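Search posts
Home Threads Replies Photos About
4 min read

ok so I went to the Marinescu open day and I have been talking about it to anyone who'll stand still, so now it's your turn. Thread! (18 July 2023, for the people who always ask me when)

Background: Marinescu is the little robotics outfit over in Godwood, up the hill past the library. Twice a year they open the doors and let regular people come in and poke at things. I signed up in July last time too and then got a cold, so I've been waiting a whole year for this.

I was picturing a big factory floor with yellow arms swinging around behind a fence. Nope! It's a room. Daylight, a plant-green view, a round table, a brown floor. You could hold a book club in there.

The project they were showing is called Plindudine (I asked how to say it, got two different answers from two people on the same team, love that). The idea is teaching a robot to do small tidy-up jobs on a table. Pick up the soft thing, put it in the tray, that kind of job.

And the way they teach it is you. You hold a gripper in your hand, a grabber with a camera on it, and you do the job yourself while it records. Then the robot learns from lots and lots of people's goes. 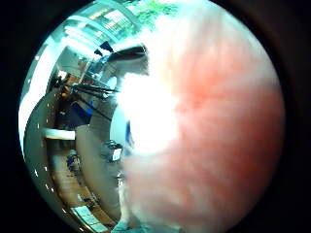

Does the person holding the gripper need to know any programming?
Zero. You squeeze to close it, you let go to open it, and somebody on the team handles everything that happens on the computer afterward. There was a kid in my group who got the hang of it way before I did.

Anyway my turn. I was SO bad at it. You think picking up a crumpled piece of cloth is nothing, you do it a hundred times a day, and then you try it with two stiff fingers on the end of a handle and suddenly you're chasing it around the table like a pea on a plate.

The trick (they told me this after I'd flailed for a while, thanks guys) is to come in slower than feels natural and go for a fold, not the edge. Also breathe. I was holding my breath the whole time and didn't notice till my ears went funny.

They want 300 good goes for each little job before they even try it on the robot. 300! For one cloth into one tray! And "good" means no dropping it and fishing it back out, so most of mine are headed for the trash, I'm pretty sure.

I asked if the messy tries are any use and got a long answer I only half followed. Short version: some are, if you recover and finish the job. Giving up and grabbing it with your other hand does not count. (I asked for a reason.)

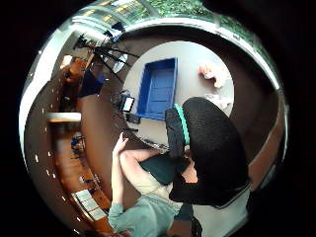 Table time at Plindudine, blue tray at the ready

Then the part I really came for, the actual robot. It lives in the next room and it's smaller than I thought, one arm bolted to a bench. It did the cloth job for us twice. First time it went right in, lifted it, dropped it in the tray, and everybody clapped like it was a toddler eating broccoli.

Second time it stopped in midair over the tray and just sort of thought about it. For ages. Then it put the cloth down next to the tray, very gently. I have never related to a machine more.

Somebody asked the "is it coming for my job" question, of course. The answer was that it currently can't handle a cloth if you swap it for a different color, so we've all got a little time. The whole room laughed, but the person asking worked in a hotel laundry and you could tell it was a real question. I would've liked more on that.

Practical stuff for anyone who wants to go: it's free, you book on the Marinescu page, groups are small, and almost 200 people came through over the day, so grab an early slot. Park at Anuddale and walk up, the street out front is hopeless.

Wear something with sleeves you can push up. Mine kept flopping down over the handle and I had to do a whole go over again.

They're taking names for people who want to come back and do more recording over the summer, two hours at a time, snacks included. I put mine down before I'd even finished my coffee. Will report back if I get any better with the cloth!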